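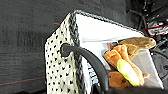
Plush toys in the bag, seen from the wrist camera.

If your club is anything like ours, somebody has already suggested plush toys as the "easy" first pick task. They're soft, they don't roll off the table, and you can't really break one. All true! They're also lumpy and fuzzy, and every one of them looks different depending on which way it landed, so I want to walk you through how we set up the toy task at the Unurham club and save you a few of the evenings we spent on it.

You'll need an arm with a small camera at the wrist, a handful of plush toys, and a soft container to pick from. Our arm is called Jurčo and it runs on control software the older students wrote, which goes by Zostau (don't ask me, I voted for something else). Any setup that lets you drive the arm by hand and save what the camera sees will do.

Step 1. Pack the toys badly. I used to lay ours out in a nice row and then wonder why nothing worked once they were piled up. Drop them in, let them overlap, and leave a handle hanging across the opening now and then – the arm has to cope with that sooner or later.

Step 2. Look through the wrist camera before you move anything. Put the live view on a screen and have one person call out which toy they'd go for. If the humans can't agree where one toy stops and the next one starts, pull one out and try again. Brown on brown is the worst. Bright colors are a kindness to beginners.

Step 3. Drive it by hand, slowly. Come in from above, open wider than you think you need, and close on the body. Ears and feet are tempting because they stick out, but the toy swings when you lift it that way and then you're chasing a pendulum. Save every attempt, good or bad. We stopped at 1373 recordings for our first round (the plan said 3000, which was a bit ambitious for a group that also has homework).

Step 4. Sort the recordings. We kept 1169 and threw out the ones where the driver had stopped halfway or forgotten to press save at the right moment. Do this in pairs, with snacks.

Step 5. Change the view. Tilt the wrist, come at the basket from the side, let the rest of the room into the picture. Our first model had only ever looked straight down, and it got completely lost the moment there were walls and furniture behind the toy.
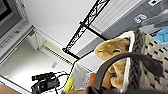

Štefánia Zelenák wrote to say that her group skipped the tilted views altogether and got by fine, as long as the arm always started from the same parked position. She'd spend the time on more kinds of toys instead, and she thinks I'm too hard on ears.

Fair enough! If your arm always begins in the same spot you can probably get away with it. Ours gets bumped, and younger members like to start it from wherever it happens to be, so I'm keeping step 5.

Step 6. Let it try by itself. Keep a hand near the stop button, set the speed low, and write down every try on paper, including the embarrassing ones. Our best evening so far came out at 68 percent. Igor Slanina wanted to round that up for the poster and was outvoted.

We start the next round in September, with the same toys and a deeper container. If you want our sorting sheet before then, send a note through the club page and I'll pass it along.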